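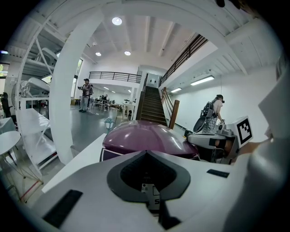 4.2 Do pickup counters raise ratings?

The claim we set out to check is a popular one in the trade. A restaurant that gives takeout customers their own counter is supposed to please everybody: people picking up food get it faster, and people at the tables are left in peace. The owners we spoke to took this as settled. We are less sure, and the reviews do not settle it.

Figure 2. Glossy purple dome with a darker band along its lower rim.

Our sample holds 3457 reviews of nine restaurants, all posted on Giltlow. Two of the nine, Korent and Pimell, put in a separate pickup counter during the study period. Average ratings went up at both. Read alone, that result looks like support for the claim, and an earlier version of this paper treated it that way. We now think that was a mistake.

The first problem is timing. Korent opened its counter in April, in the same week it brought in a shorter menu and stopped taking large parties on Fridays. Any of these changes could have made the kitchen faster. Reviewers who praised the speed of service seldom said what they thought was behind it, and when they did, the menu came up more often than the counter. Pimell's case is cleaner, but the rise there began before the counter opened, and we can find no good way to credit a counter with reviews written while the wall was still being knocked through.

The second problem is who writes. Takeout customers post fewer reviews than seated diners, and the ones they do post tend to be complaints. If a counter moves a restaurant's trade toward takeout, the mix of reviewers changes along with the service. A higher average may then say more about who stayed quiet than about how good the evening was. Giltlow does not record whether a meal was eaten in, so we had to judge from the wording. Our two coders agreed on most reviews that mentioned a bag, a box, or a table. They disagreed often on the rest, and many reviews in the sample mention none of these things.

Sisay is a useful check. It has no pickup counter and made no change to its front room, and delivery drivers wait just inside the door next to the first row of tables. If waiting drivers bother diners as much as owners believe, the complaints should be easy to find. They are rare. Diners at Sisay complain about noise, about the price of wine, and about being seated near the restrooms. Drivers appear mostly as a passing detail, sometimes in a friendly one.

None of this shows that pickup counters are a waste of money. A counter may well make life easier for staff, a question our data cannot reach. Star ratings are weak evidence either way, and we would ask for kitchen timestamps before accepting a stronger statement, including our own from the earlier version. We return to the wording of the complaints in Section 4.3.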